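Dedier Handheld Gripper, second revision — long-term review
September 11, 2026

The Dedier is a two-finger gripper held in the hand, used for recording manipulation tasks that are later replayed on an arm. We bought 3 units in February and have used them on one task set: picking light household goods off shelves and carts. The purchase was made on the strength of the first revision, which ran here without a fault.

Build is adequate. The fingers close evenly and the grip does not tire the wrist during a long session. At 510 grams without the display it is heavier than the Rater equivalent, but better balanced. The menu is slow, and the record button is too easy to press with the thumb when changing hold.

The main complaint is marker drift. Position is taken from the marker cubes, one on each side of the fingers, and on 2 of our units the right-hand mount worked loose. The display gave no warning. The timer kept running, the files saved normally, and the error only appeared when the arm closed its fingers short of the object and pushed it off the shelf. We traced the fault back through 162 recordings and discarded all of them.
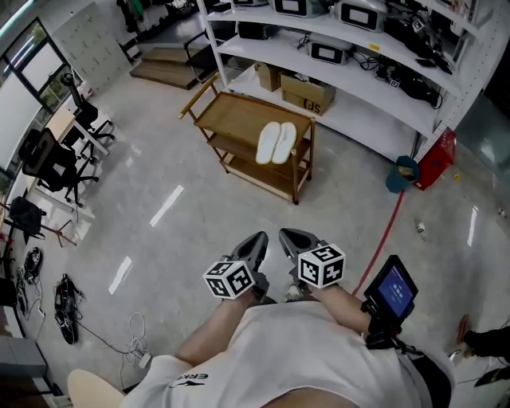 Slipper task, top shelf of the cart. Marker cubes either side of the fingers, display unit on the right.

Wultent, who supplied the units, replaced both mounts under warranty. The new part has a longer screw and a locking washer, and has held so far. Threadlock on the old part did not help. Moges sells a clamp that fits over the mount — it works, but it hides one edge of the marker pattern and tracking suffers at low angles.

There is also a safety point. A recording made with a shifted cube will replay without any error, so the arm can travel past the expected stopping point. Run the first replay at reduced speed, with everyone outside the reach of the arm.

Good: balance, finger action, battery life.
Bad: original mounts, no drift warning, slow menu.
Rating: 3 out of 5. Check which mount is fitted before ordering.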